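Chapter 5

Water for Garden Birds

I put off writing this chapter for ages, mostly because I came to water so late myself. I fed birds for years before it crossed my mind that they might like a drink with it! My first bird bath was an upturned dustbin lid balanced on bricks at the bottom of the garden in Mollgate, and a blackbird was in it before I'd got back to the kitchen door. I was hooked from then on (and the blackbird, I like to think, was too).

So in this chapter we're going to look at drinking and bathing, how the two differ, and what a good bird bath needs. We'll leave ponds for later as they really want a chapter to themselves.

Let's start with drinking. Most small birds dip the beak, fill it, then tip the head back and let the water run down. Pigeons and doves don't bother with any of that, they put the beak in and suck, and once you've noticed it you'll spot it every time. Seed eaters need to drink more often than birds living on juicy caterpillars, as dry seed has hardly any moisture in it. If you put out a lot of sunflower hearts, then, please put out water too.

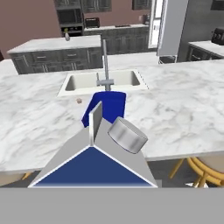

Bathing is another matter altogether. A bird that is bathing wants to stand up comfortably, wet its feathers and then go off somewhere safe to preen, and it can't do that in a deep bowl with slippery sides. My friend Vasanthi Krishnan found this out with a lovely glazed dish which the sparrows ignored all through May. She dropped in a handful of gravel and a flat stone, and by the weekend they were queuing on the fence – I was quite jealous.

Shallow edges, then, sloping gently towards the middle, and a rough surface underfoot. Five centimetres is plenty at the deepest point for most garden visitors. I like my bath near a shrub so they have somewhere to dash to, but not right up against it, or next door's cat will be sitting underneath waiting.

Then there's the cleaning, which I will go on about, I'm afraid! Droppings and old leaves build up quickly and dirty water spreads disease. Tip it out, scrub it with a stiff brush kept only for that job, rinse it well and fill it with fresh tap water. In hot spells I top mine up every morning while the kettle boils.

Before you read on, try watching one patch of water for 11 minutes after breakfast and jot down who drinks, who bathes and who does both. Keep your notes handy, we'll need them in the next section, where we begin with starlings and the dreadful mess they make.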